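Chapter 5
Springs, Dampers, and Ride

In this chapter
Why a car needs springs
Spring rate and wheel rate
Natural frequency
What a damper does
Sprung and unsprung weight
Measuring ride height

5.1 Why a car needs springs

Chapter 4 treated the wheels as though they were bolted straight to the body. That made the steering geometry easier to draw, but no road car is built that way. Roads have patches, seams, crowns, and holes. A wheel fixed to the body would pass every one of them to the seats, and on many of them it would leave the ground. A tire that is off the ground cannot steer, brake, or drive.

The springs let the wheel move up and down while the body stays closer to level. They also hold the body up. These two jobs pull in different directions. A soft spring lets the wheel move easily over a bump, but it also lets the body sink when four adults and their bags get in. Most of the choices in this chapter come back to that problem.

Four kinds of spring are in common use: coil, leaf, torsion bar, and air. The coil spring gets most of the space here because it is the one you will meet most often. Leaf springs are covered in Chapter 7 along with solid rear axles.

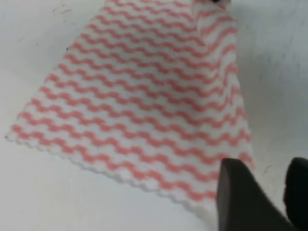 Road surfaces are usually described by two measurements, the height of the bumps and the distance from one crest to the next. Real roads mix many sizes together, so it helps to begin with a road that has only one. Think of the pink stripes on the cloth, which rise and fall in a regular rhythm, and suppose that one of them is the side view of a road. A car driven along it at a steady speed gets the same push again and again, at equal intervals. If the speed doubles, the pushes come twice as often, even though the road is the same.

Work this out with numbers. The crests are 8 feet apart and the car travels at 45 miles per hour. That speed equals 66 feet per second. Divide 66 by 8 and the wheel meets 8.25 crests every second. At half the speed it meets a little more than four. We will use this road again in Section 5.3.

5.2 Spring rate and wheel rate

The rate of a spring is the force needed to compress it by one unit of length. In the United States it is normally given in pounds per inch. The front coil spring on the Clumano sedan, which we use as the worked example throughout this chapter, has a rate of 278 pounds per inch. Compress it one inch and it pushes back with 278 pounds more than before. Compress it a second inch and the increase is 556 pounds. A spring that behaves this way is called linear.

Some springs are wound so that the rate goes up as they are compressed. The coils at one end sit closer together and touch first, which leaves fewer coils free to work. These are progressive springs. The rear of the Marari wagon uses them so that it rides softly when empty and does not drag its tail when loaded.

The spring on most cars is not directly over the tire. It acts on a control arm at some point inboard of the wheel, so when the wheel moves one inch the spring moves less than that. The rate felt at the wheel is therefore lower than the rate of the spring itself. We call it the wheel rate. To find it, multiply the spring rate by the motion ratio, and then by the motion ratio again. Students often multiply only once. The ratio counts twice because the arm changes both the distance the spring moves and the force it applies at the wheel.

Unless a problem says otherwise, "rate" in the rest of this chapter means wheel rate.

5.3 Natural frequency

Push down hard on one corner of a parked car that has worn-out dampers and let go. The corner comes up, goes past its resting height, drops, and comes up again. The number of full cycles in one second is the natural frequency of that corner. It depends on the wheel rate and on the weight the spring is holding up. A stiffer spring raises it. More weight lowers it.

For an ordinary passenger car the figure is a little more than one cycle per second. Trouble starts when the road pushes at that same frequency. Each push then arrives in time with the motion already going on, and the body moves farther with every crest. This is resonance. On the road from Section 5.1, the pushes come well above the natural frequency of the body, and the body moves very little. Long, gentle swells on a highway are harder on the passengers, even when they are difficult to see from the driver's seat.

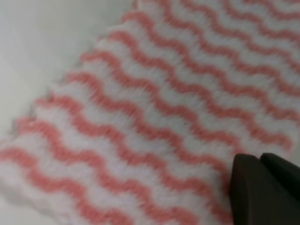
Why not fit a stiffer spring and move the natural frequency out of the way, one student asked when this section was first taught, instead of adding another part to control the bounce? A stiffer spring does move the frequency. It does not stop the bounce, though, and there will always be some road and some speed that match the new number. The car will also ride harshly everywhere else. Something has to take the energy out of the motion, and a spring gives back nearly all of the energy that goes into it.

5.4 What a damper does

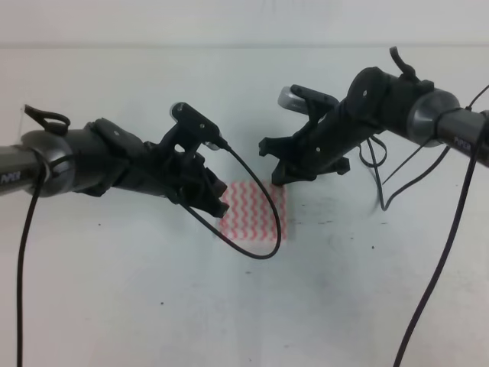

Renato Carrasco
Lead Instructor, Chassis Systems, Nisomeo Technical Institute
Author, Chapters 4 through 8

The part most people call a shock absorber is properly a damper. The spring absorbs the shock. The damper turns the motion of the spring into heat by forcing oil through small passages inside a tube.

A piston on the end of a rod moves through the oil. Valves in the piston resist the flow, and the faster the piston moves, the greater the resistance. A damper moved very slowly offers little force – you can often push a bare oil-filled unit closed by hand. The same damper moved quickly may feel almost solid.

Movement in which the wheel rises toward the body is called bump, or compression. Movement the other way is called rebound, or extension. Most dampers are valved to resist rebound more than bump. The spring already resists bump, and adding a large damper force on top of it would make sharp edges feel severe. In rebound the damper has to control the energy the spring has stored.

The Inga shop manual, which is excerpted in Appendix B, uses "jounce" where we say bump. The two words mean the same thing.

5.5 Measuring ride height
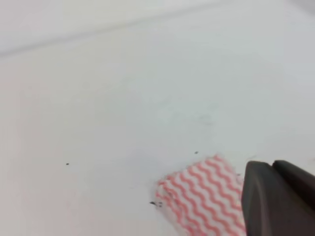
Ride height is measured before any spring or alignment work, and the reading is only as good as the floor under the car. You need a hard surface that is level in both directions under all of the tires. A floor can look as smooth and even as the pale surface shown with this section and still slope from one side to the other, so check it with a level first. Set the tire pressures, empty the trunk, and roll the car forward a short distance so that the suspension settles. Then measure from the floor to the point named in the shop manual, at each corner, and write the readings down before comparing them.

If the two sides differ, do not order springs yet. Look for a seized bushing, a bent arm, or the wrong tire size on one side.

Section 5.6 takes up unsprung weight, beginning with the parts that count toward it.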